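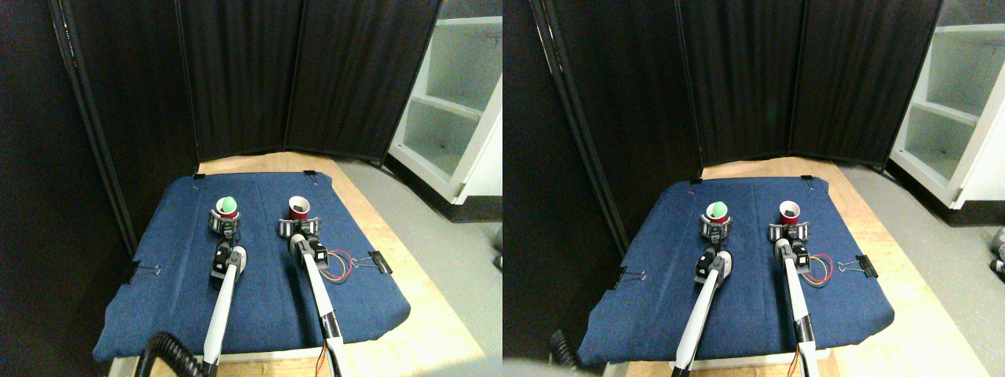
Attachment 1 - blue denim cover on the padded board, clips on, two red cups at the far edge

Ticket 1430
Product: Stellham padded tabletop board with Brateo denim cover, blue
Submitted by: Asger Ravn
Opened: 12/6/22
Status: Closed by customer

Subject: Cover won't stay tight, clips are the only thing holding it

Hi there! I bought the padded board and the denim cover together from your Clatdale store (order 445, if that helps you find me) and I love the board itself. It's the cover that's driving me up the wall. However carefully I put it on, it goes slack in the middle and I get these little wrinkles across the surface. They're not huge, you can see in the attachment they're pretty slight, but small things catch on them. I do a lot of cup and ball stuff on this board and a cup set down on a wrinkle leans a hair to one side. Once it leans, I start fussing with it, and then the wrinkle moves and I've got a new one somewhere else.

What I've got holding it right now is black binder clips from the desk drawer. There's one at each of the far corners, one on the left edge and one on the right edge. They do the job, sort of. I don't love them there, the right one especially, as that's where I keep wires and they like to wander over to it.

The board sits on a light wooden table, no tablecloth or anything under it. Do I have the wrong size cover? The board is the 32 inch one and the cover label says 32 too. Or am I supposed to be washing it first?

Reply from support

Hello Asger, thanks for the clear photo. The size is right. Two questions: does the elastic run all the way around the underside of your cover, or only along two sides? And have you washed it yet? If the elastic only runs along two sides, you may have an earlier version of the cover, and we can check that from the number on the inside tag.

My answer

OK so I took all the clips off and flipped the whole thing over (should have done that to begin with). Elastic on two sides only, the short ones. The long sides are just a folded hem with nothing in it. The tag says 897. Never washed it. I was a little scared to, it being blue denim and my machine being full of other people's white towels most of the time.

One more thing I noticed while it was upside down - the pad has rounded corners and the cover is cut with rounded corners too, but the curve on the cover is looser. So there's a bit of spare cloth at each corner that has to go someplace, and I'm guessing it creeps inward.

Reply from support

Thank you, that number is the earlier version. Please try the following before we talk about a swap.

1. Wash the cover once by itself, warm, and dry it on low. Take it out while it is still a touch damp.
2. Put it on the board damp, short sides first.
3. Pull the long sides under by hand and clip them from below, at the middle first.
4. Leave it overnight with nothing on top.

My answer, after step 1

Washed. The water was very blue, so I'm glad the towels weren't invited. It came out smaller, which I could tell right away as I had to fight to get the second short side over the end. Good sign, I think? I also ran out of patience a bit and ironed it on the board for a minute, medium heat, no steam. The padding seems fine. If that was a terrible idea please tell me gently.

My answer, after the overnight

Much better! The middle is flat and stays flat when I slide a hand across. I put both red cups back on, dropped the green ball in one, and they stand straight. Moved them around for a good part of the evening, same thing.

What's still not right: the far left corner. It puffs up a little if the clip comes off. I tried folding the extra cloth to the outside, then to the inside, then in a pleat like you'd do with a bed sheet. The pleat is best, but you can feel the ridge with a thumb. With the clip back on it's no trouble at all, so I'm leaving a clip on that corner for now.

I also tried the clips from below like you said. They lift the board off the table, so it rocks. Only the flat-handled kind would work for that and I don't have any. Might be worth changing in your instructions - or say what kind of clip you mean.

Reply from support

The ironing is fine at medium heat, please keep it short. You're right about the clips, and I've passed that along. For the corner, a few hand stitches through the pleat on the underside will hold it. We can also send the newer cover with elastic on all four sides at no charge, but blue is out of stock until May. Gray is available now.

My answer

I'd rather wait for the blue, the gray would show every bit of pencil. And I did the stitches last night while something was on in the background, five or six of them in black thread, very ugly, all underneath where it doesn't matter. The corner is down. I pulled the clip off and it stayed down, so that one's gone back in the drawer.

I'm keeping the clips on the left and right edges for the time being. Go ahead and put me on the list for the new cover, same address as order 445. If it shows up and the long sides have proper elastic I'll be very happy, and if not I know how to sew a pleat now. You can close this one, and thanks for being so quick with the answers!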